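Shared Workshop Robotics, Handout 5
Wiping a countertop: what the Tondley build can and can't do

Read this before the Saturday session. Bring your notes on arm reach from Handout 4.

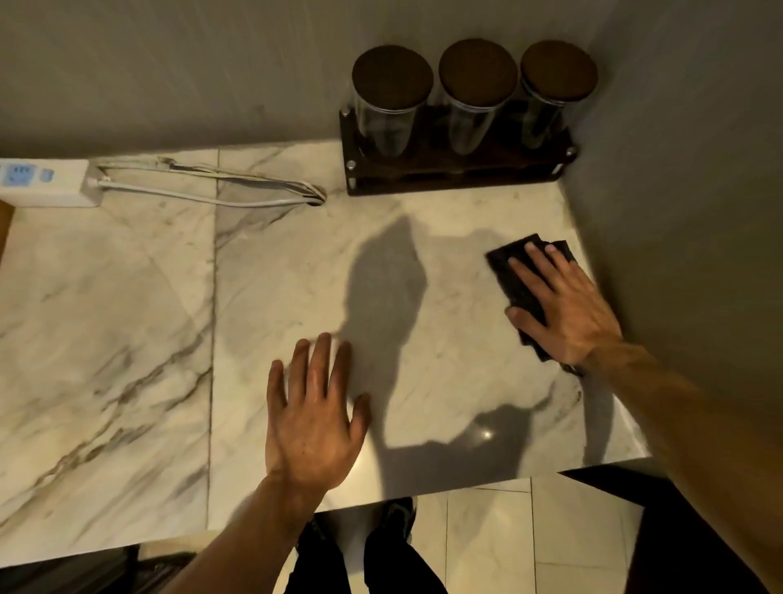 Every group that signs up for the home arm project wants to start with wiping. It looks easy. I have watched four terms of builds at Neverau and I still don't believe any claim about a "cleaning robot" until I see it on a counter the builder didn't choose.

Start with the human version. A person wiping stone leans on one hand and works with the other. The cloth stays flat, the pressure changes all the time, and the person slows down near a wall, a jar or a cable without thinking about it. Write down which of those your arm does. Most of you will write down one.

Problem 1. Pressure
The Tondley arm is position controlled. You tell it a height and it goes there. If the counter is a hair higher on one side of a seam, it pushes too hard or wipes air. Erick Massawe's group added a spring mount behind the cloth holder, and that helped more than any of their code did. Copy it.

Problem 2. Seeing the surface
Glossy stone with gray veins is hard on a cheap camera. Veins get read as dirt, the reflection of a lamp gets read as a spill, and the shadow of whoever is leaning over gets read as all sorts of things. Ruba Harb's stain detector was trained on 4000 pictures, nearly all of plain white laminate. On veined stone it flagged 211 of 252 clean test patches. The report called this "promising." I would like to know what it promised.

Problem 3. Things at the back
Power strips, cords, glass. Plan a keep-out strip along the wall and leave it unwiped. Yes, the demo will look worse. Do not run a damp cloth anywhere near a power strip while testing.

For next time
Record yourself wiping for one minute with the camera at head height. Mark each change of direction.
Run the arm dry, with no cloth, over the same path.
Bring both logs, including the bad runs. Pacita Fajardo has the spare spring mounts in the Igwe cabinet.

Groups that show only their best run will be asked for the other ones.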